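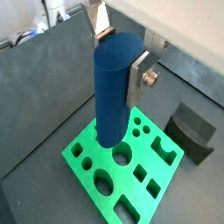 I think we buy kids way too many toys, and I say that as an aunt who once spent 117 dollars at Fabbri on a birthday for a two-year-old (he liked the ribbon). My friend Saadet keeps 8 toys out and puts the rest up in a closet until everyone has forgotten them. It sounded mean to me at first! Then I watched her daughter stay with one puzzle for 20 minutes – my nephew would've been through the whole basket by then.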